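The spatula drawer

I have been cleaning out our kitchen drawers since December, one at a time, and I saved the utensil drawer for last. It is the widest drawer in the kitchen and it had reached the point where it only opened if you pushed down on something with your other hand. Usually the something was a ladle.

My method is the same one I used on the baking cabinet. Take everything out, wipe the drawer, and only put back what I have reached for lately. I spread two bath towels on the counter and laid it all out by type. The whisks were easy. I had three and I use the small one, so the small one stayed and the others went into the donation box. The tongs were easy too. The potato masher I kept even though I make mashed potatoes maybe twice a year, because the last time I gave one away I ended up using a coffee mug.

Then I got to the flat things. Spatulas, turners, scrapers, spreaders, whatever you want to call them. I had never thought of myself as a person with a lot of these. I had a fish turner from the Altwood outlet, a wide metal one that came with the grill, a couple of nylon ones with melted corners, a bowl scraper, and several spreaders I bought for frosting and then used for everything except frosting. My mother's old one was in there as well, with the wooden handle that has gone gray from the dishwasher. She would not have put it in the dishwasher.

With flat utensils, the shape decides most of it. A long oval blade gets down the side of a jar and around the bottom of a bowl. A square corner does better in a sheet pan. The thin ones slide under a cookie and the thick ones push it off the other side of the pan. I knew all this in my hands, but I had never sorted them that way, and once I did it was obvious which ones were doubles. 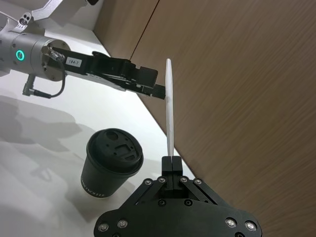 Ohemaa Quansah

The thin, flat shape is the one that causes the trouble in a drawer. Laid down, it slides under everything else and ends up at the back. I found one of my spreaders behind the drawer, on the floor of the cabinet, next to a birthday candle and a lid for a container we don't own anymore. Standing up, the same piece takes almost no room at all. So that became the plan for the ones I was keeping.

I tried a crock on the counter first. I had a heavy one from Figueroa that used to hold wooden spoons, and for a few days I kept the spoons and the flat things in it together. It worked all right for the spoons. The spreaders sank down between them and I had to pull out half the crock to find one. Also everything near the stove gets a film of oil on it, and I don't want to wash a utensil before I use it as well as after.

What I have now is a deep drawer insert by Foltico. It cost 20 dollars and has narrow slots along one side and open space on the other. The slots are meant for knives, I think, but I don't keep knives in a drawer. The flat pieces stand in the slots on their long edges, handles toward me. The insert did not fit at first. The drawer is a little tapered at the back, like most things in this house, and I had to sand down one corner before it would sit flat. I put a strip of shelf liner under it so it doesn't shift when the drawer closes.

Plastic lids turned out to fit the slots too, the small flat ones for the leftover containers. I had been stacking those in a bowl on top of the fridge. Now they stand up behind the spreaders. I did have to check each lid against its container first, and that took longer than the rest of the drawer. I lost 10 lids that way, all of them without partners. I threw out the cracked ones and kept one big one to go under a plant.

The only thing I can't find a place for is the rolling pin. It is too long for the insert and it rolls around in the open part every time the drawer moves. For now it is on top of the cabinet - lying in the roasting pan, wrapped in a dish towel. I know from experience that I will forget it is there and roll out the next pie crust with a bottle.

I finished the same afternoon, in around two hours, not counting the sanding. The drawer opens with one hand. I kept my mother's spatula and I wash it in the sink now. I rubbed some mineral oil into the handle and the gray came up a little darker, so I may do it again next week and see.

The donation box is by the front door with the two whisks, the grill turner, and the garlic press I never learned to clean. If you live nearby and want the garlic press, let me know before I drop it off.

Next is the drawer under the phone, with the batteries and takeout menus and the Arnus label maker that stopped feeding tape. I have been opening it and closing it again. I would like to get the label maker working before I start, but I have been saying that since the baking cabinet.

We use cookies to remember your preferences and count visits to this site. Accept - Manage settings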